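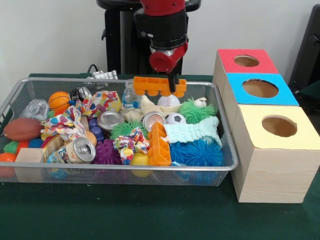
I moved to a smaller apartment in June, and since then I think a lot about how many things one person needs. My old place had 45 boxes in the end, most of them never opened between two moves. In my head they all looked like that wire basket, a toy football next to a crushed plastic bottle, and everything packed so tight that you stop seeing any of it.

My rule now: if I did not touch a thing for 13 weeks, it goes to the shelf by the door. After six more days there, it leaves. Winter coats are excused.

The hardest part was paper. I had letters from my aunt, manuals for machines I sold long ago, and a folder named "important" with nothing important in it. The letters stayed.

My neighbor Barry Fothergill thinks I am too strict. He keeps every screw in coffee cans – and I must admit, last week I borrowed two of them.

Still undecided: my grandmother's soup plates. They are heavy, they chip, and I eat soup maybe once a month. I wrapped them again yesterday and put them back in the cupboard.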